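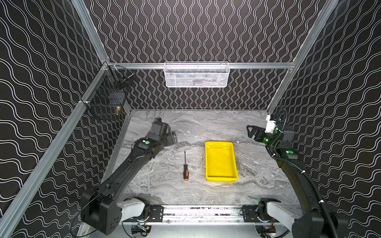 I have now been told by four separate people that I need to see Navarrete live before I'm allowed an opinion on the record. Fine. I went, in October, to the back room at Fleltik, and I paid 20 dollars plus a fee that nobody at the door could explain to me.

The poster called it "an immersive evening." I've learned to be wary of that word. In my experience it means the lights are off and the bass is up, and that was mostly what we got. Doors at 7, first sound at 8:40. The room holds 200 and was maybe half full, which didn't stop the singer from thanking us for selling it out.

Ander opened, solo, with one guitar and a loop pedal. I liked two of the songs. The rest were the loop pedal.

Navarrete played for 17 minutes before anyone sang a note. People near me closed their eyes and swayed. I looked at the exit sign. When the drums finally came in, okay, it was good, and I'll admit the hair on my arms went up. Then they stopped and went back to the humming. Whoever wrote that this band "rebuilds the song from the ground up" must have seen some other show. They have three songs and a lot of patience.

The exception was Sinéad Ní Bhriain, who came on for the last half hour with a fiddle and no introduction. She played one slow tune almost straight, no effects that I could hear, and the talking at the bar stopped. I'd have paid the 20 for her alone, fee included.

The merch table had the new record, Dretelel, in a numbered run. Mine would have been 1,501, and I did wonder how limited a thing like that can be. I put it back and bought the sticker.

They're supposed to be back in the spring. Ask me again if she's on the bill.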